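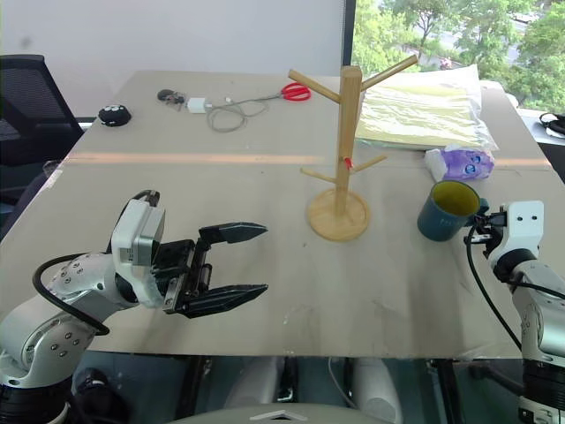
Mug tree bench at Triltiteck, right gripper on the mug.

Come write planning code with us at Ullton

Hi, I'm Zixuan Jiang, and I look after the manipulation software at Triltiteck. My group is small and we're hiring one more person, a software engineer for motion planning and control on our two-arm robots. I'm writing this ad myself (sorry, recruiting!) because I'd like you to know what the job is like before you spend an evening on a cover letter.

Most of our week goes into Dogar, our planner. It takes whatever the perception side believes about the table and turns it into paths for both arms. Getting a mug onto a peg sounds like nothing until you try to plan for it! The handle has to end up at the right angle, the post is in the way of half the good approaches, and the second arm needs to stay clear the whole time. We have 2087 logged attempts at this one task and I still find new ways for the inverse kinematics to annoy me. 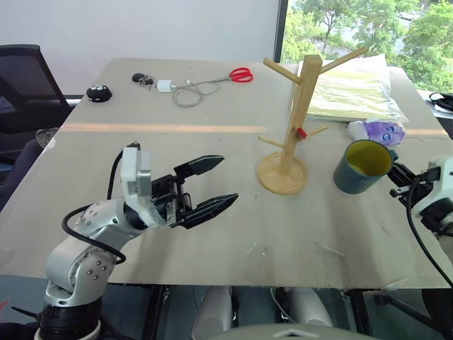

You'd be taking over the part that picks the grasp. Right now it scores each candidate on its own and hands the winner to the planner, and then the planner sometimes says no, and we start over. I want those two steps talking to each other much earlier. How you get there is up to you, and I have opinions but I lose arguments all the time.

The other half of the job is tooling. Mumlow is our replay viewer, and it needs love. It takes more than 20 seconds to open a long log, which drives Deming Jiang up the wall (same last name, no relation, he runs perception and will be your other main contact).

What I'd like to see from you:

Solid C++ and comfortable Python
At least 3 years of writing software that moved real hardware, school projects count
Some experience with collision checking or trajectory optimization
Patience with camera calibration, or a willingness to fake it

ROS is nice to have. A degree is fine, and so is no degree.

We're on site in Ullton, full time, and you'd be number 7 on the team. Interviews are one call with me, then a paid day at the bench with a small bug from our backlog. No whiteboard puzzles.

Send a resume and a link to some code you like, even if it's ugly, through the form on our jobs page by May 30, 2024. Put "Dogar" in the subject so it lands with me. Questions can go through the same form and I'll answer them myself.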